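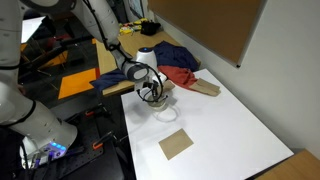

What is in the Jilus tabletop set?
Photos of a few everyday things on a table, plus a text file of notes for each arrangement.

Jilus tabletop set, README
Last edited 12/04/2019

Hi! I put this together at Clendham over the winter, mostly in February, and I've been meaning to write it up properly ever since. The set has 308 photos sorted into 44 folders, one folder per arrangement. Every folder has a notes.txt where I wrote down what was out on the table and anything that bugged me about it.

The things

I kept to stuff we already had in the cupboard. There's a small white bowl, a spoon, some squares cut from a cardboard box, and soft cloths in dark blue, a reddish color and tan. The cardboard squares work as coasters or place mats, depending on how generous you're feeling. I cut them by eye, so please don't use them for scale!

The cloths are my favorite part. They never fall the same way again, so I gave up on trying to repeat a fold and just wrote "bunched" or "spread" in the notes (in folder 30 I wrote both, sorry, I couldn't decide).
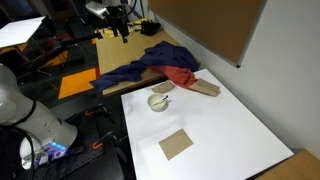
White bowl and spoon, three cardboard squares, navy and red-orange cloths.

How the notes are written

One line per thing, name first, then where it sits: near edge, far edge, middle, hanging over. If something is partly under something else I say so, and the thing on top gets listed first. Colors are plain words. I called the reddish cloth "red" all the way through, even though a couple of people in the Coscombe office insist it's orange — you can do a find and replace if you agree with them.

I tried to be strict about "in" and "on." A spoon goes in a bowl, a bowl goes on a table. With the cardboard it gets fuzzier, especially once

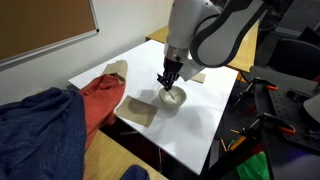 a cloth gets pulled over a corner and you can't tell which bit is holding up which. For those I wrote "touching" and moved on. If you need something more exact than that, you'll want to go through and relabel them yourself, and I'd love to have a copy if you do.

Known problems

Folders 2 and 30 have their notes in an older layout, with the place before the name. Shadows get pretty strong on the white surface in some photos, so be careful if you're picking out edges. The word "napkin" shows up here and there in the early notes and it means the same as "cloth."

Using it

Fine for teaching, tinkering and papers. Please credit it as the Jilus tabletop set, Clendham. Corrections go to the Sandhu shared folder, in the file called fixes.txt — add new ones at the bottom.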